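Stulel hand-held gripper kit, worth it or not?

Posted in: Tools and Data Collection

benchrat_dp
Billmont is offering our lab the Stulel kit on a trial. You get 2 hand-held grippers with the square marker panels, the finger pads, a charger and a year of their upload service. Price is $1,019 before shipping.

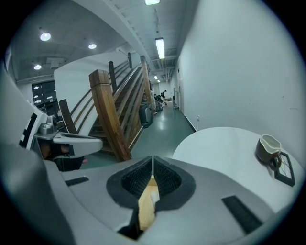

My problem is the sales sheet. It promises 100 usable demos in a morning from a person with no training. I've done this kind of work since grad school and I don't believe it. Has anyone paid for one with their own money?

capucine_l
We did, in March. The hardware is fine. The pads grip well on thin stuff, pens and sticks and so on. The upload service is where they get you. It rejected a big pile of our clips and the only reason given was "tracking."

oldservo
"Tracking" usually means you covered the marker with your sleeve or swung too fast. Blaming the kit for that seems unfair.

capucine_l
Short sleeves, slow hands. I asked Lefèvre support twice and got the same PDF both times.

oldservo
Wait, why Lefèvre? I thought Stulel did its own support.

capucine_l
Not anymore. Read the back page of the contract.

benchrat_dp
Great, so a third company in the middle. Does anybody know if the 100 counts clips before or after rejection?

haltent_user
Before. I asked a rep. I went with the Haltent set instead, which is heavier and makes your wrist sore, but the files stay on your own drive.

oldservo
Haltent pads wear out fast. I'd still take the Stulel over that.

benchrat_dp
Fair, but I'm not signing for a year on a rep's word. I'll ask Billmont for a month with the upload part left out and post the numbers.

Didier Picard

capucine_l
Get the pad replacement price in writing too.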